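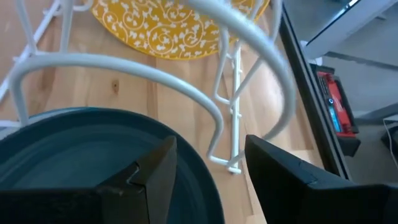 Philomena Fahy

3.2 Transfer of the lettering patterns

The monograms in the Dunne sampler books were drawn for white thread on linen, and most carry no color notes. Before stitching could begin, each letter had to be moved from the page to the cloth without marking the original. We compared two methods. In the first, the outline was traced onto thin paper, pricked along the line with a fine needle, and rubbed with chalk powder. In the second, the tracing was basted to the cloth and stitched through, and the paper was torn away afterward.

Fifty letters were worked by each method, all by the same two embroiderers, Niamh McGrath and Adeel Cheema. Both used a single strand of cotton and a padded satin stitch. The curved capitals, above all the S and the G, were repeated where the first attempt had puckered the ground.

Pricking kept the narrow parts of the letter closer to the drawing. Chalk faded under the hand, however, and long words had to be marked again before they were finished. The torn-paper method held its line to the end, but small scraps stayed caught under the padding — a fault that was hard to correct once the top layer was in place.

Figure 2 sets out the width of the main stroke for each capital as drawn and as stitched. The stitched stroke was wider in nearly every case, and the difference was greatest where two strokes met. Raudsepp reported the same spread in wool on canvas, and linked it to the padding and the pull of the thread. Our results agree with the first of these causes. The second was not tested, as thread tension was left to the embroiderers.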